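Workshop Tips: Keeping a Two-Arm Bench Cell Honest

Most upkeep advice for small robot cells is written by people who sell parts. I have followed a fair amount of it, thrown out more, and kept a list of what held up. If you run a pair of small arms on a bench, in a garage or a back room, some of this may save you an evening.

Tip 1. Check the base bolts before you touch the software.

When the left arm starts landing a little off, the forum answer is always to recalibrate. Fine, but calibrating an arm on a loose base gives you a very tidy set of wrong numbers. Put a hand on the shoulder with the power off and rock it gently. If the base plate shifts against the rail, stop there and tighten. I draw a line in paint pen across each bolt head and onto the plate. One look tells me if anything has turned.

Thread locker? The medium kind, a small drop. The shop that sold me the Vuletis kit swore the bolts would never need it. They needed it by June.

Tip 2. Be suspicious of service intervals.

The Sfeir maintenance sheet says to regrease the gripper slides every 50 hours. I tried 50, then 200, on two matching grippers doing the same work, and at the end I could not tell them apart by feel or by sound. I now go by 188 hours, which is what the counter read the day I gave up on the test. Your dust may be worse than mine. Wipe off the old grease first, whatever the number, or you are just making grinding paste.

Tip 3. Set both grippers against the same part.

You can buy an alignment gauge for this. Gudarico has one in their catalog and it costs more than one of my servos. Any stiff bracket with a square corner will do the same job. Bring both grippers in slowly at the middle of the table and close them one at a time. If the part tips or slides when the second one closes, your two arms disagree about where the middle is, and the second arm is usually the one to fix. Do it at low speed and keep the stop button by your other hand.

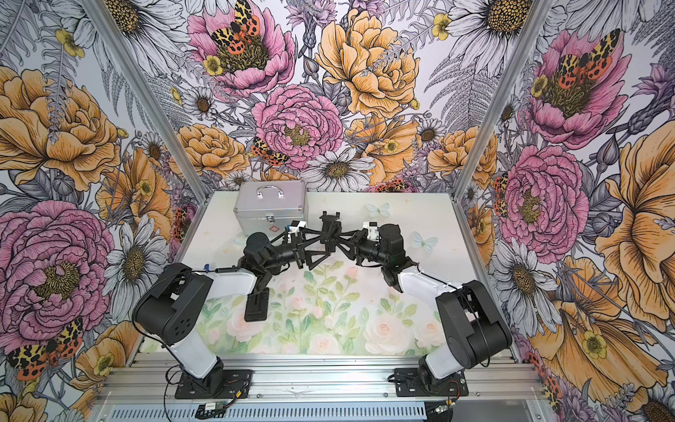 Both grippers in at the center, around the bracket. Silver case with a small red cross behind them.

Don't do this once and call it done. Try it with the arms reaching high, then low. An arm that agrees in one pose and disagrees in another probably has a bent link or a worn joint, and no offset in the settings will cure that. I lost most of a weekend learning this with a spreadsheet open.

Tip 4. Leave more cable than looks nice.

Neat cable runs photograph well and break early. A cable along the top of an arm needs enough slack at each joint that it never pulls tight at full reach. Move the arm by hand through its whole range with the power off and watch the cable the entire time. Tie it on the straight parts and never across a joint. As for the loose ends down by the front rail, label them if you like. I did, and then swapped two plugs and never swapped the labels, so take that for what it's worth.

Tip 5. Wallpaper and stickers.

I keep reading that a busy background is good for the cameras, and also that it is terrible for them. Both camps are very sure. Flowers on the walls have never bothered the mechanical side one bit. The only thing I'd look after is the table surface: anything stuck down where the fingers travel should be pressed flat at the corners, and replaced when it starts to lift. A fingertip will find a raised edge.

Tip 6. Cleaning.

Nilledine cleaning spray does work. So does a damp cloth with one drop of dish soap, which is what I use on the white arm covers and the tabletop. Nothing wet goes near the servos. For those, a dry paintbrush, the cheap 1 inch sort. Skip the canned air unless you enjoy moving dust from the outside of a housing to the inside.

Tip 7. Servos: listen before you order.

A buzzing servo isn't always a dying servo. Mine buzz when they are holding a load they can't quite settle under, and backing the grip force down to 40 percent quieted the last one that I had already put in the shopping cart. If it still buzzes with nothing in the jaws, feel for play in the horn screw. If that's tight too, go ahead and order. Buy two. The other side tends to go within the month, and I have no theory for it.

Spare screws go in a jar with a lid.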